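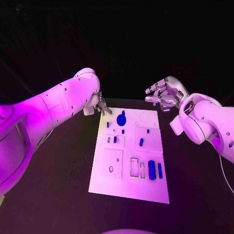

Santino Cáceres
@scaceres_light
October 23, 2020

Thread on stage lighting and why saturated color makes white surfaces hard to judge by eye. Notes from the September rig check at Trarnham. 1/9

A white surface has no color of its own to defend. It returns whatever the fixture puts out. Under a narrow-band magenta source there is almost no green in the light, so there is almost no green coming back. 2/9
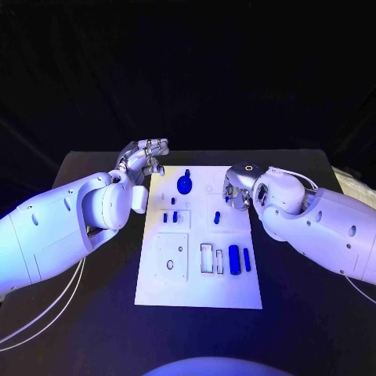 The eye adapts within a couple of minutes. Operators then push saturation further to get the same effect, and the audience, who walked in cold, sees something much stronger than the operator does. 3/9

Fix for that: keep a neutral reference at the desk. I use a gray card under a small white task lamp, and look at it before every change to a cue. 4/9

Meter readings. Same fixture, same throw, same channel levels, one reading at the start of the evening and one at the end: 2558 lux, then 2546 lux. That is thermal droop in the LEDs. It is small and you can ignore it. 5/9

What you can't ignore is that the red emitters droop faster than the blue ones. Total output barely moves while the hue of a mixed pink drifts toward violet. A lux meter won't show it. A spectrometer will. 6/9

Our Grekell heads have temperature compensation in the firmware, off by default. Menu page 2. The older Brophy units have none, so I let them warm up at full before setting any mixed color. 7/9

PWM rate is a separate problem. At 600 Hz nothing is visible to people in the room, but short shutter speeds will pick up banding, mostly at low dimmer levels. Raise the rate before you start chasing camera settings. 8/9

Black drape: check it under deep blue as well as white. Some dyes reflect far red and go brown under tungsten. The Plosura cloth we hung in September held up under everything except the old profile spots. Full cue sheet goes up once I've cleaned up the numbering. 9/9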